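Home > Curtains and Track > Room Dividers > Ollell Divider Curtain

Ollell Divider Curtain

Full-length curtain panel for dividing large rooms, screening off storage and covering plain walls. Made to your drop. Sold by the panel.

Panel width: 70 inches, finished
Single-drop panel (standard ceilings): $273
Tall-drop panel (high ceilings): $339
Track and carriers sold separately
Made to order, not returnable once cut

Overview

The Ollell is our everyday divider curtain. It is a heavy woven polyester with a matte face on both sides, so it looks the same from either half of the room. People buy it for studios, dance schools, church halls, workshops and open-plan offices, and a fair number go into homes where one big room has to do two jobs.

It is an opaque cloth but it is not a blackout. With a strong lamp directly behind it you will see a glow, mostly where the folds open out. If you need full darkness, order the Bollach lining listed under Related Items and we will sew it in before the curtain ships. The lining adds weight, so read the track section first.

The cloth softens echo in a hard-floored room. It will not stop sound from passing through to the other side, and we do not sell it as soundproofing.

Heading

Every panel comes with a taped heading along the top edge, reinforced at each carrier position with a second strip sewn on the back. You can have it finished in one of two ways.

Flat heading: the panel hangs at its full width with no gathering built in. Fullness comes from ordering more curtain than you have track. This is the one most halls and studios choose, as the curtain can also be pulled tight when a flat surface is wanted.

Pleated heading: we sew the pleats in, so the panel hangs in even folds whenever it is closed. The finished width will be smaller than 70 inches and depends on how deep you want the pleats. Tell us the track length and we will work it out and send you the figure before anything is cut.

Bottom hem

The hem is doubled and has a chain in it. The chain can be taken out through a small opening at either end for washing. On tall-drop panels we use a heavier chain. If the curtain will hang near a doorway or a heating vent and moves about too much, ask for the heavier chain on a single-drop panel as well. There is no charge for it.

Leave a gap between the hem and the floor. A finger's width is enough on a level floor. Old floors often are not level, so measure the height at both ends of the track and once in the middle, and send us all three numbers. We cut to the shortest unless you say otherwise.

Joining panels

Panels join edge to edge with a hook-and-loop strip down the side seams. Order it with the curtain, as it has to go on before the hem is closed. When the strip is pressed together the join falls into a fold and is hard to find from a few feet away. If the panels are going to be opened from the center, leave the two middle edges without strip and ask for an overlap arm on the track.

Track

Any heavy-duty curtain track will carry an Ollell panel. We stock Statitz track in straight lengths and can bend it for corners. The inside radius has to be wide enough for the carriers to turn, so send a sketch with any corner order. A pencil drawing on the back of an envelope is fine if the lengths are written on it.

The track must be fixed into joists, a beam or solid masonry. Hollow-wall anchors in drywall are not suitable for this curtain. For suspended ceilings, drop threaded rod from the structure above and hang the track from that. The ceiling grid itself should carry none of the weight.

Lined panels need fixings at closer spacing. The spacing table is printed on the sheet that comes with the track.

Colors

The cloth comes in 44 colors. The full range is on the swatch card, which we mail out free on request. Please order from the card and leave the screen out of it. The blues and greens in particular shift a good deal from one monitor to the next, and they also change with the lighting in the room. Teal reads greener under warm bulbs and bluer in daylight.

Folds make a difference too. A deep color hung with plenty of fullness will show lighter and darker bands from top to bottom, and the effect is stronger when light comes from one side. If you want an even backdrop, use less fullness and light it from the front.

Darker colors show lint. Lighter ones show handprints along the leading edge, so for a pale curtain that gets opened several times a day we suggest a draw rod, or a corded track that keeps hands off the cloth.

Cloth from different dye lots may not match exactly. If you expect to add panels later, buy them now or ask us to set the cloth aside. 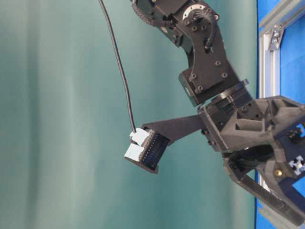
Care

Vacuum with a soft brush, working from the top down. Marks can be sponged with lukewarm water and a little dish soap, then blotted. Do not scrub, or the face will go shiny.

For a full wash, take out the chain and wash cool on a gentle cycle. A single-drop panel usually needs a large commercial machine. Hang it back on the track damp and it will drop out most of its creases by itself. Do not tumble dry. A handheld steamer takes care of anything left, and should be used from the back of the cloth.

Lined panels should be dry cleaned.

Flame treatment

Untreated cloth is standard. Treated cloth is available in most of the range and has to be chosen at the time of order. Public buildings often need it, so check with your local fire marshal before you order. A certificate goes in the box with each treated order. Keep it somewhere safe. Washing can affect the treatment, and treated panels have their own care label.

Ordering and lead time

Send track length, the three floor-to-track heights, heading type and color number. Soledad Goicoechea checks every order sheet and will call if a measurement looks off. Cutting starts once you have approved the written confirmation.

Orders placed in April and at the end of summer take longer, as that is when schools buy.

Panels ship folded in a carton. Tall-drop panels are heavy and need two people to carry and hang.

Related items

Bollach blackout lining, sewn in, priced by the drop
Statitz heavy-duty track, straight or bent
Overlap arm for center-opening tracks
Draw rod, clear or black
Spare carriers, bag of ten
Swatch card, free

Questions about bent track go to Yiğit Ekinci in the workroom. For everything else, use the contact form or call the shop and ask for curtains.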